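Galow Opens Home Textiles Store in Mongate

MONGATE, Apr 16, 2025 - Galow, the home textiles company, today opened its first store in Mongate. The shop takes up 652 square feet on the ground floor of the former Gautier department store and sells cushions, throws, table linen and curtain fabric by the yard.

The company has sold online and by mail order until now. Customers in the Mongate area asked for a place where they could handle fabric before ordering, said Margaux Bouvier, managing director of Galow.

"People want to feel the weight of a cloth and see the color in daylight," Bouvier said. "We looked at several sites and the Gautier building had the best windows."

The store has a staff of 13, led by store manager Thierry Guérin, who joined the company in November. Two sewing tables at the back are used for hemming and small repairs. Hemming on curtains bought in the store is free for the first 45 days after opening.

Plaid and floral prints both feature in the spring season.
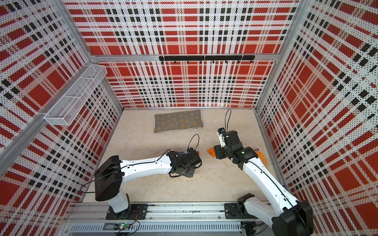
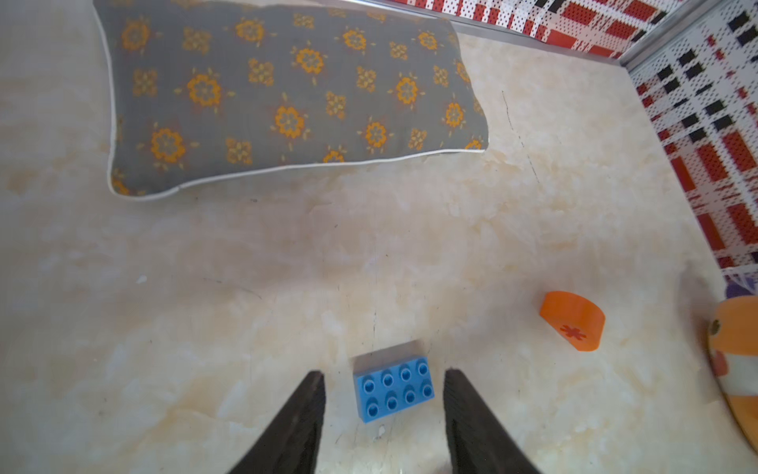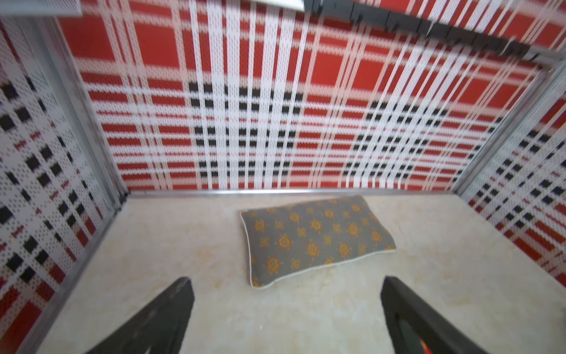 Fabric Recycling

The store will also take back used textiles of any brand. Clean sheets, towels, curtains and cushion covers can be left at the counter during opening hours. Items in good condition go to local charities, and the rest is sent to Zudora, a fiber recycler, to be turned into padding.

Galow ran a trial of the service by mail last year and received 2969 items, mostly bed linen. Solange Le Goff, who manages the program, said the store will not accept pillows, duvets or anything with a foam filling.

Opening Hours

The store is open Tuesday through Saturday from 10 a.m. to 6 p.m. Parking is available behind the building, with an entrance on the north side. Orders placed online can be picked up at the counter at no charge.

Media Contact

Capucine Vasseur
Press Office, Galow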